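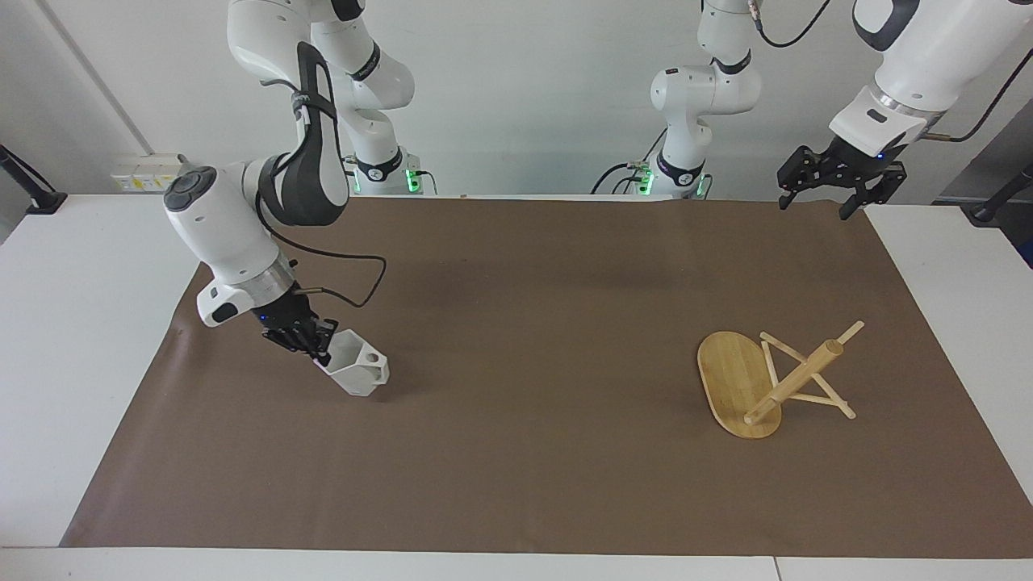

Two robot arms at the practice table, with the white cup in one gripper.

How Do Two Robot Arms Share One Cup?

Think about the last time you helped set the table. Maybe you picked up a cup with one hand, passed it to your other hand, and put it down by a plate. You probably didn't think about it at all! Your hands have been practicing together since you were a baby, and by now they are very good friends.

Robot arms don't start out as friends. Somebody has to teach them, and at the Hunora Robot Club in the town of Tranley, that somebody is a group of students. They meet after school at 4:00, and their big project this year is called Vik. Vik is the name they gave to the pair of arms together (they argued for a long time over whether each arm should have its own name, and in the end one name won).

What is Vik learning to do?

The job is called a handover. One arm picks up a cup, carries it toward the middle, and the other arm takes it. That sounds easy, and it would be easy for you, but let's slow it down and look at everything that has to go right.

First, the arm has to find the cup. Then it has to close its gripper, the part at the end that works like a hand, in just the right spot. Squeeze too hard and you might crack something. Squeeze too gently and the cup slips. The cup the club uses is 3D-printed, and it has six flat sides instead of one round one. Flat sides are nice for beginners, both the human kind and the robot kind, and you might like to think about why before you read on.

Did you guess? A flat side gives a flat finger more to press against. If you hold a pencil and then hold a marble, you'll feel the difference right away. The marble wants to roll off somewhere, and the pencil is much more polite.

The tricky moment

Now comes the part the students like best. For a very short time, both grippers have to hold the cup at once. If the first one lets go too early – crash! If it lets go too late, the two arms end up pulling on the same cup like two puppies with a sock.
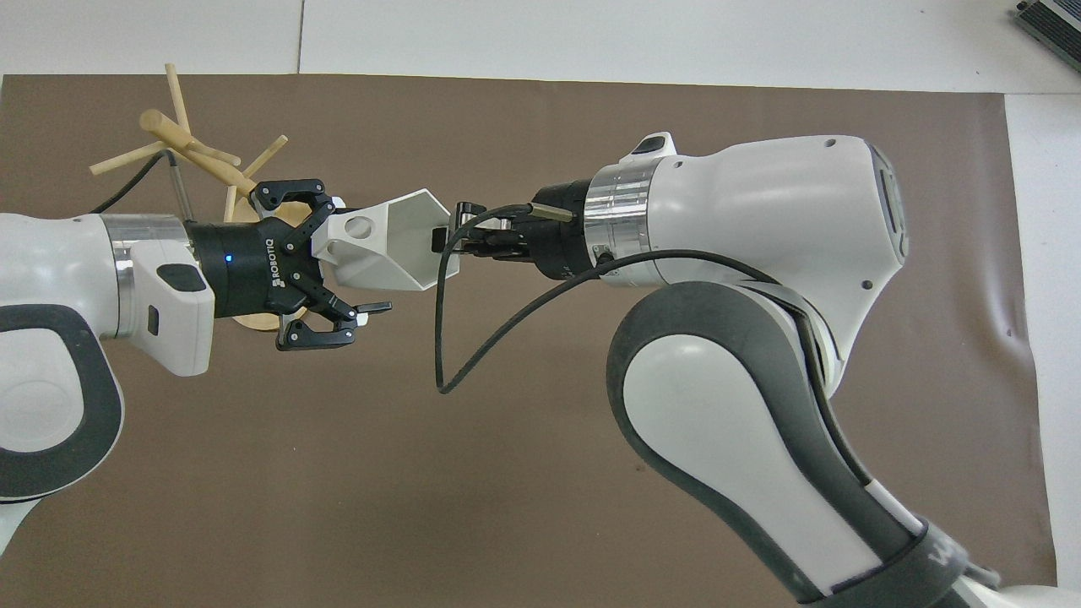

Both grippers on the cup at once. The wooden mug tree stands behind them.

People solve this problem without noticing. When you pass a glass of milk to your grandmother, you feel her take the weight, and then your fingers open. The club wrote a little rule for Vik that does the same kind of thing. The rule says: the giving arm waits, the taking arm closes, the taking arm reports "I have it," and only then does the giving arm open. Programmers call steps in a set order like this a sequence. A recipe is a sequence too, and so is putting on your socks and then your shoes.

Practice, practice, practice

How many tries does it take? The students keep a notebook, and by the end of July it listed 1342 handovers. In the first 60, the cup fell so often that they stopped using the word "dropped" and just drew a tiny frown. Their goal is 3000 before the Prorkine Challenge, where clubs bring their robots and show what they have learned.

Every try teaches something, even the ones with a frown beside them. On try 266 the club found out that one arm was reaching a little too low, and they fixed it by changing a single number in the program. One number! It had taken them two whole afternoons to find it, and there was a good deal of cheering and a spilled bag of pretzels.

Try it yourself

You can play robot handover at home with a friend and a plastic cup. Each of you uses one hand only, and you may use just your thumb and one finger, like a gripper with two fingers. Close your eyes if you're feeling brave. The taker has to say "I have it" before the giver lets go.

Do it ten times and write down how many worked. Then do it again without talking. Was it harder? What did your fingers notice when your ears had nothing to listen to?

Words to know

Gripper – the part of a robot arm that grabs and holds things.
Handover – passing an object from one hand, or one gripper, to another.
Sequence – steps that happen in a set order.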